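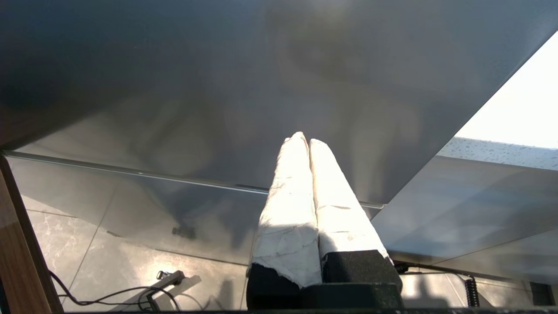 Service notice: ferry stoppage in August

1/ The Cosamden Ferry Workers' Association confirms that members employed by Galindo Lines will stop work for 24 hours in August. The stoppage begins at 6 a.m. and ends at 6 a.m. the following morning.

2/ The action covers deck crews, ticket staff and terminal staff at Cosamden and Nundport. Members on leave or on sick pay are not asked to report to either terminal.

3/ Talks with Galindo Lines on pay and rosters closed without agreement. The company's last written offer did not address split shifts, and members voted to reject it.

4/ Galindo Lines expects 3,000 passengers to be affected. The Association regrets the disruption to them, and in particular to those who use the early crossings to reach work or school.

5/ The 23 scheduled crossings between the two ports will not run. The night freight service operated by Merkari is under a separate agreement and is expected to sail as normal. It does not carry foot passengers.

6/ Hospital transfers by water are exempt. A crew has been agreed with the company for this purpose and will remain on call at Nundport for the full period of the stoppage.

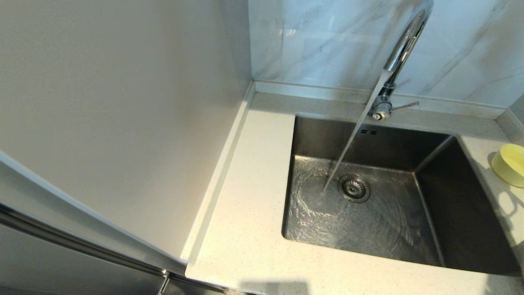
7/ A Nundport passenger has written to ask whether monthly passes will be extended by a day, and whether people who must travel will be paid back for the bus. Refunds and pass extensions are decided by Galindo Lines. The Association has asked the company to publish its terms before the stoppage begins.

8/ Picket lines will be in place at both terminals from 5:30 a.m. Members are asked to keep the road gates clear for emergency vehicles and to follow the directions of the stewards on duty.

9/ Strike pay forms are available at the Association's office in Cosamden. Forms must be returned within 20 days of the stoppage. Late forms will be held over to the next payment run.
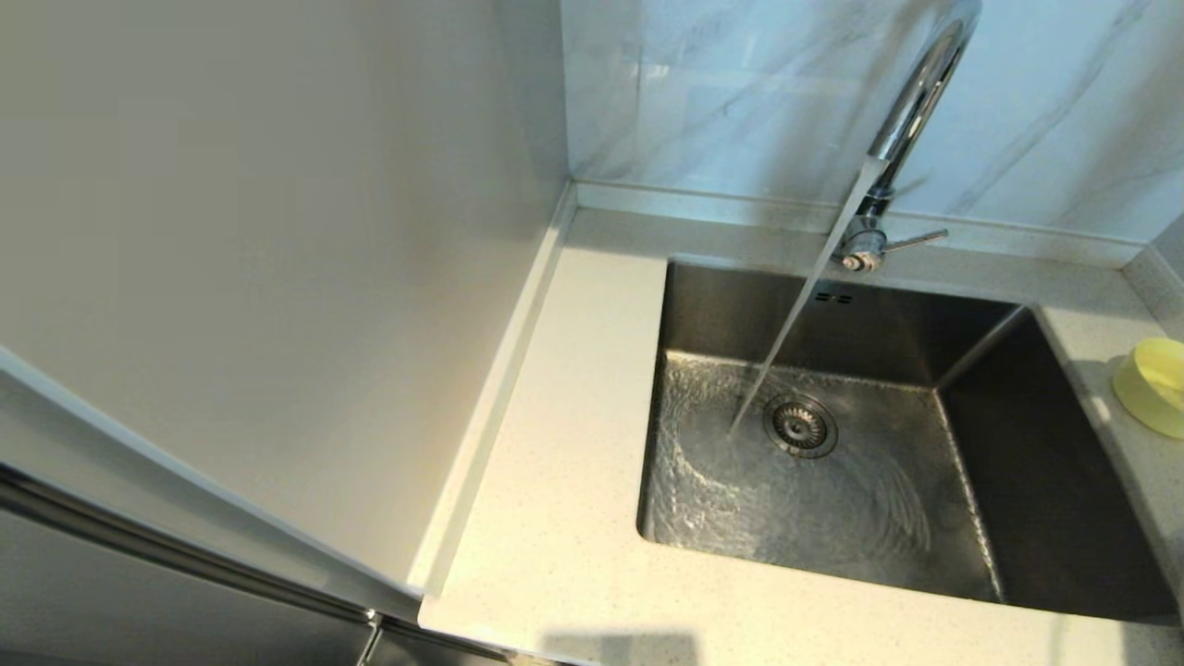

10/ Members who work split shifts across both ports should submit one form only, listing the port where the first shift would have started.

11/ The Association remains ready to meet Galindo Lines at any time before the stoppage. Any change to the arrangements set out in this thread will be posted on this account and displayed at both terminals.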